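Print | E-mail

Bristine College, Workshop Skills 2
Handout 9: What does a pegboard test measure?

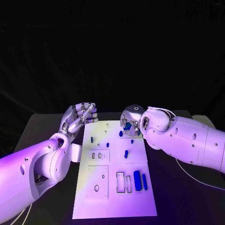 Sellers of peg-and-hole boards promise a good deal. The Grulten catalogue says its board gives "a full picture of dexterity". I doubt it. Putting a peg in a hole tests whether you can put that peg in that hole, on that day, in that light.

Points to argue over in November:

- Practice. By try 10 most people are quicker. Has the hand improved, or have they learnt the board?
- Fit. A slack hole forgives a bad approach. Ask for the clearance before you believe a time.
- Pins and pegs are different jobs. Adding the scores together hides that.

The Falia leaflet claims 1000 trials but gives no spread. Bring it with you, marked up.

Print | E-mail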